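Decluttering baskets – worth it or a racket?

edgars_g
My sister swears by the Fanden method. One basket per category, 1,262 comments on the blog post, everyone cured of mess. I've got 80 bucks and a hall cupboard. Convince me.

plumline
Don't. I bought the Prerkley set in April and now my junk has a favourite colour.

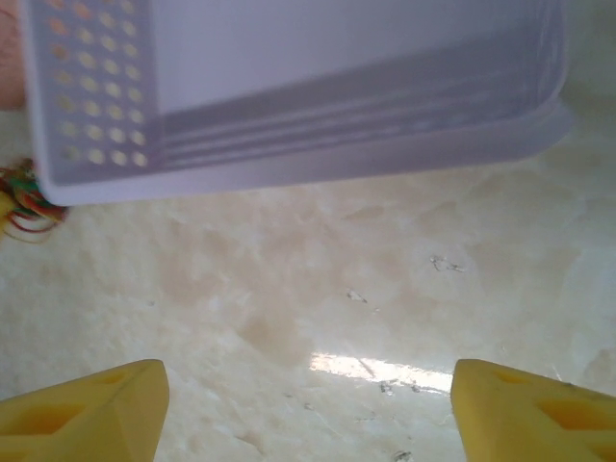 And the holes let dust straight in, so you're washing baskets as well as the stuff in them.

Baranauskienė
Disagree. Holes mean air. My gardening gloves stopped smelling once they left the sealed tub.

plumline
Or you washed the gloves – was there a control glove? 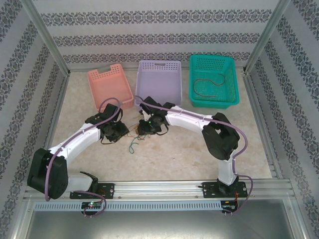
Pink, lavender and green baskets, with a cord in the green one.

Baranauskienė
One basket for cords saved my marriage. Scoff away.

edgars_g
Still not hearing why a shoebox won't do. Keeping the 80.

Share (12) | Print | E-mail this thread

Related threads
Firkaditz shelving – wobbly?
Do 1,000 hangers fit in a wardrobe?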